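Magazine > Work and Money > Conversations

Print this article | E-mail this article

She repaired clocks for 24 years, and now she teaches others to stop

The woman who opens the door in Endell does not want her name in the magazine. "In a small town everybody knows already who I am," she says, "and the others do not need it." She makes tea, moves a box of papers from the chair and asks me to sit down.

For 24 years she had a shop for clocks and watches in Flilton, in the street behind the market. She closed it in June. Today she gives an evening course for people who run a small business alone and who think about giving it up. The course is called Gronow, after the house where it takes place, and it lasts 9 weeks.

I ask her when she first thought of closing. She looks for a long time at her cup.

"It was a morning in winter. I had a wall clock open in front of me, a simple work, and I felt nothing. Not tired, not angry. I closed it again and I went for a walk, and the shop stayed dark until eleven."

She told her husband only in spring. In the meantime she continued to accept repairs, which she regrets today. "You make promises with every ticket you write. I had 34 clocks on the shelf when I decided, and every one of them belonged to a person who waited."

The money was the other difficulty. She had always paid her rent on time, but she had never written down what the tools were worth, or what she owed to the firm Prusterano for spare parts. When she finally did it, one evening at the kitchen table, the debt was nearly 2000 pounds. She had believed it was much less.

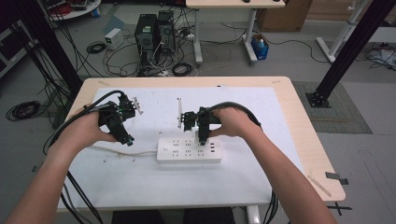

WORK AND MONEY

In the course they begin with exactly this kind of list. Each person writes what he owns, what he owes and which work is still open. She does not permit calculators in the first lesson. "With a pencil you are slower, and you see the number coming."

I want to know if some people decide to continue after all. "Of course, and I am glad about it. A baker came to me who wanted to stop, and in the fourth week he understood that he only wanted to stop with the Saturday market. So he stopped with the market."

About her customers she speaks warmly, also about the difficult ones. One man brought the same alarm clock every year and complained every year about the price. When she told him that she was closing, he paid without a word and then stood outside by the window for some minutes.

Does she miss the work? She says that she misses the sound at noon, when the clocks did not agree with each other. At home she has kept one only, in the corridor. It is slow by four minutes and she has not opened it.

The next course begins after the summer. Places can be asked for at the library in Endell, at the desk on the ground floor.

Print this article | E-mail this article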